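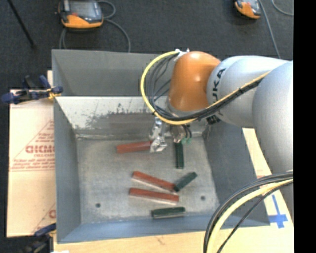

What are the storage bins at Whitcombe used for?
They hold loose stock, such as blocks, offcuts and small parts, between sorting and packing.

Collections > Stores and Workrooms > Bins and Containers

Published in July by the Collections Office

Bins and Containers at the Whitcombe Store

The Whitcombe Store keeps the teaching and handling materials of the Jonska Collection. Its holdings include 2154 loose pieces, the greater part of them plain blocks and bars in sets by colour. This page concerns the containers in which such pieces are kept while they are being sorted, and the arrangements that apply to their use.

The grey metal bin
Red-brown and dark green bars on the bottom of a large rectangular bin. The sides slope outwards from a smaller flat base, and the base is scuffed.

Cardboard and board are laid beside the bin, with the dark floor beyond. The bars lie directly on the metal, without a lining.

Use of the bins
Bins of this pattern were brought into the store under the Prultico scheme, which replaced 70 wooden trays. The trays had been in service for many years and could no longer be cleaned to a satisfactory standard. A small number have been retained for the display of paper labels.

Each bin is entered in the store register under its own number. Blocks are placed in a bin by set and are returned to their shelf boxes when the set has been checked. Mixed sets may share a bin for the length of a single sorting period, provided that the colours are readily told apart. Chipped pieces are to be put aside and entered in the repairs book.

The register at present records 385 sets, of which 20 await checking. Sets on loan to schools are listed separately under the Mimik catalogue and do not appear in these totals.

Visiting the store
The sorting room may be viewed by arrangement with the Collections Office. Visitors are asked to leave bags and coats at the entrance and to refrain from handling pieces in the bins. Requests to borrow a set should be made in writing, giving the catalogue number and the length of loan required.

Filed under: Stores, Handling Sets, Containers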